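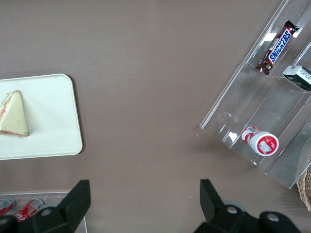

Progress report to the Derovier Fund, November
Snack counter pilot, Karras site
Prepared by Sofia Zacharopoulos

We're in great shape going into the second half of the grant, and I'm really happy to be writing this one. The counter is laid out, the stock is in, and people are stopping by for lunch who used to skip it.

Layout. Most of our effort went into the tabletop. We moved to clear acrylic stands for the small items, and they've been a big improvement -- you can read a Snickers wrapper through the panels from a few steps off, and restocking goes faster. Sandwiches and snack bags sit apart from the candy. We're keeping the middle of the table open so there's room to put a tray down and fill it, which was the top request in our spring survey.

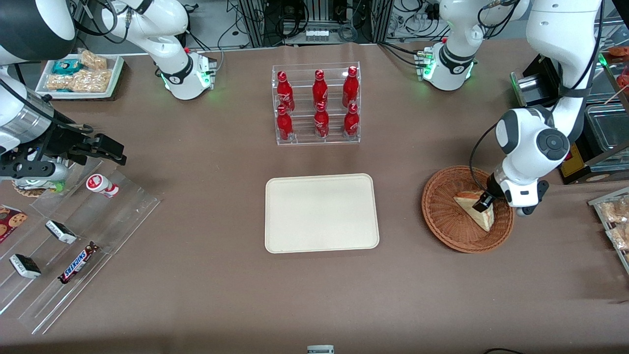
Drinks rack, serving tray and sandwich basket on the main table.

Drinks. The two-tier rack holds the Coca-Cola bottles in two rows of three. Iraklis Fragkou tried the rack at the front of the table first and then moved it toward the back, and the difference was clear right away. Nobody has to reach over the bottles to get to a tray anymore!

Sandwiches. The round wicker basket is staying. Wrapped triangles stand up nicely in it and the fillings are easy to see. Fandton, our bakery supplier, has agreed to deliver on Sunday evenings as well, so the first shift of the week is covered.

Numbers. We served 472 lunches this period against a target of 400. Peanut snacks went fastest, and we ran out 2 times. I've raised the standing order to 44 bags.

Still open. The Clikelance stock sheet doesn't separate large snack bags from small ones, so those counts are done by hand for now. We also want shelf labels that can be wiped clean, and Iraklis has samples coming.

Next period we'd like to test a second basket for fruit and try a smaller tray for people who only want a drink and a snack. Spending is on plan, and no changes to the budget are requested. The receipts are attached separately.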